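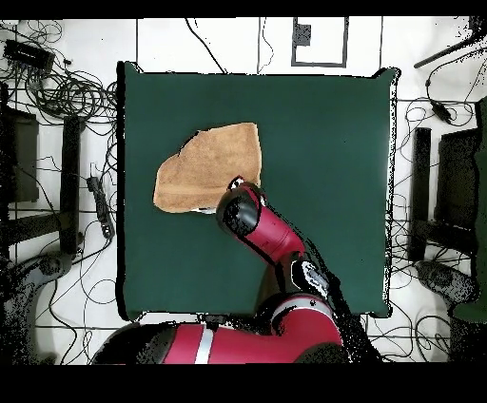 Pre-purchase inspection, towel folding cell
Site: Jultville workshop
Filled in by: Szu-yu Chow
Month: October
Purpose: decide what we pay for before the second cell goes to Akcombe

Marks used: OK, FIX (cheap, do it now), BUY (needs a budget line), NO (asked for, not getting it)

1. Power

1.1 Power strip off the floor and fixed to something: FIX
It lives on the tile with everything else. A mounting bracket is not capital equipment, so please stop putting it on the capital equipment request.

1.2 Small boxes and adapters labeled: FIX
There is one beside the table that three people identified for me in three different ways. Whoever turns out to be right gets to write the label.

1.3 Separate circuit for the arm: BUY
Quote from Pelletier is 800 dollars, including the electrician. Approved in principle, and we all know how long principle takes.

2. Cables

2.1 Walkways clear of loose cable: FIX
Fails on both sides of the table. I walked the route a visitor would walk and had to lift my feet like a heron.

2.2 Cable covers: BUY
40 dollars a length. Measure first. Last year Sturkimthorpe bought by eye and now owns enough cover to reach the parking lot.

2.3 Arm cables bundled beside the arm from the wrist down: OK
They run in a bundle beside the arm. Recheck after any change of gripper.

3. Table and work surface

3.1 Surface flat, no lifting at the edges: FIX
The green top curls a little at the edges. The arm may not care. The towel will, sooner or later, and then we will spend a morning blaming the software.

3.2 Replacement top: BUY
65 dollars. Order two. Same color, please, or we start the lighting argument over again.

3.3 Height-adjustable table: NO
Requested for the third time. The arm has no back to hurt.

4. Arm and gripper

4.1 Emergency stop within reach of the operator's chair: FIX
Reachable by me. I have long arms. Move it closer.

4.2 Gripper pads inspected for wear: OK
Terry cloth is hard on them. Add spares to the order anyway.

4.3 Service contract: BUY
2,000 dollars a year. I argued against this and lost, which I would like recorded. If we are paying, somebody has to schedule the visits.

4.4 Second gripper, different style: NO
Not until the first one has folded something square. Current shapes are closer to home plate.

5. Stands and floor

5.1 Stands stable, feet clear of cable loops: FIX
The left and right stands both have cable close by. Reroute before tightening anything.

5.2 Floor marked for the arm's reach: FIX
Tape. The grout lines are handy for keeping it straight.

5.3 Storage shelf for spare parts: BUY
No price yet. Until then the floor is doing the job for free.

6. Before Akcombe signs

6.1 Items marked FIX closed here first
6.2 Pelletier quote split by site, with freight on its own line
6.3 Towels added to the consumables budget. They were left out last time and a few went missing from the staff shower.

Next walk-through at 9:30 a.m., once the tape arrives. Wear flat shoes.

S. Chow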